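Play Kitchen Table Opens at the Fostow Toy Library

Fostow Toy Library Newsletter
Sep 26, 2023

The Fostow Toy Library is pleased to announce that its play kitchen table is now open to member families. The sets were chosen with the help of the Nigam Early Years Center, and preparation began in March. Members made 1,832 loans last year, and pretend cooking was the subject most often raised in the spring survey, with 114 families asking for more of it.

The cooking corner is built around a toy induction cooktop, white with a square black surface and a column of buttons down one side. With it go a round black lid with a gray knob, half an eggshell and a bright green plastic piece that may serve as whatever vegetable the recipe requires.

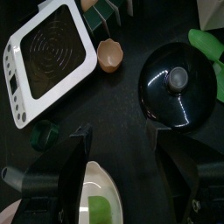 Platis asked whether the toy foods could be lent separately from the cookware, as younger children tend to want the food and leave the pots alone. The Library has considered this request and will allow it from the next lending period. Toy foods may be borrowed for 7 days and cookware for the same term – both may be renewed once at the desk.

Families are asked to return small items together. The teal basket with the orange rim is intended for toy foods only, and boards should be laid flat on the table at the end of a visit.
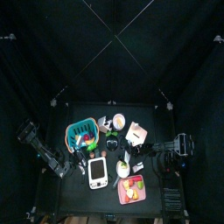 Lids and cooktops go back beside the basket and should not be placed inside it. Missing or cracked pieces should be reported at the desk on the day they are noticed. Table sessions are limited to five children at a time and may be reserved through the Floltine booking page.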